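Wurnidside Lab News, March

Coffee cell: cable rerouted, turntable re-fixed, marks changed

The coffee cell was out of use for most of two working days this month while Gizella Balogh went through the arm, the cabling and the turntable. It is back on the schedule now. Anyone who books time on it should read the notes below, as a few of the daily checks have changed.

The trouble started with the cable. The arm had begun to stop with a protective fault when the wrist turned far to the right, usually on the approach to the coffee maker. The fault log showed 2883 completed cycles since the last full service, against a service interval of 2000, so the job was overdue in any case. Gizella found that the wrist cable had been clipped too tight at the hand. With the wrist turned all the way over, there was no slack left and the connector was being pulled sideways.

She took the cable off, checked it for breaks with a meter, and put it back on the outside of the arm with a longer loop before the wrist. It is held at the hand with blue plastic clips. Please don't move the clips. If the cable looks untidy when the arm is parked, leave it that way. The extra length is needed at the far end of the travel.

The second job was the turntable. It had crept a little toward the arm's base over several weeks, which put the mug out of reach of the taught pick position on some turns. Bernd Lindemann cleaned the tabletop underneath, set the turntable back to its original position and re-taught the pick with the arm in slow mode. He ran the approach to the mug first with the fingers open, then the approach to the lid of the coffee maker, and adjusted the lid height by a couple of millimeters.

The wrist camera was also checked. It sits close to the fingers, so at short range most things fill its view and go soft. The near-range views are meant for lining up the fingers, and anyone checking the position of the mug or the coffee maker should use the table view. 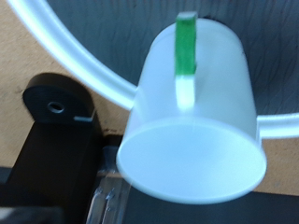
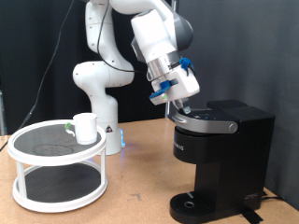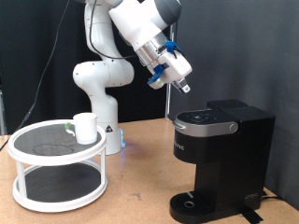
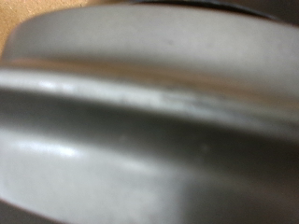
The coffee cell at Wurnidside. First and last: close views from the wrist camera. Second and third: the arm over the coffee maker, with the mug on the upper tier of the turntable.

New checks before a run

Switch on the arm and wait for the base light to come on. Look over the cable from the base to the hand and make sure it isn't caught behind a joint. Turn the wrist by hand from the pendant, slowly, through its full range. If the cable goes tight at any point, stop and tell Gizella.

Check that the turntable is in position. Turn it one full turn by hand and see that it doesn't rub or shift. The mats should lie flat. A mat that has lifted at the rim can tip a mug enough to spoil the pick.

Place the mug on the upper tier with the handle to the left as seen from the front of the table. Green is the color used for marking items in this cell. If a piece of green tape starts to peel, replace it with a new piece of the same width and in the same place. Don't add marks in other colors without asking Bernd, as the vision settings will need to be changed as well.

Leave the coffee maker where it is. There is black tape on the table in front of its base. If the machine has been moved for cleaning, put it back, then run the lid approach once in slow mode before going to full speed. The power cord should run off to the right, well clear of the arm.

Cleaning

Wipe the finger tips at the end of each session with a dry cloth. Use a damp cloth on the tabletop and the turntable rims, and no solvent on any of the plastic parts. The drip tray comes out and can be washed in the sink. Please dry it before it goes back in.

Still to do

We have ordered a spare wrist cable from Sipos, and it should be here before the end of the month. When it arrives it will go in the second drawer of the gray cabinet with the spare finger tips. The team at Elisitz has asked for a copy of the new pick and lid positions for their own cell, and Bernd will send those once the cell has run for a week with no faults.

The service interval stays at 2000 cycles. The counter was reset to zero after the work. There are now 3 places to read it: the pendant, the log file, and the sheet on the door, which whoever runs the last session of the day should fill in.

Questions about the cable or the arm go to Gizella Balogh. Questions about positions and the camera go to Bernd Lindemann. Bookings are made through the Gollby calendar as before.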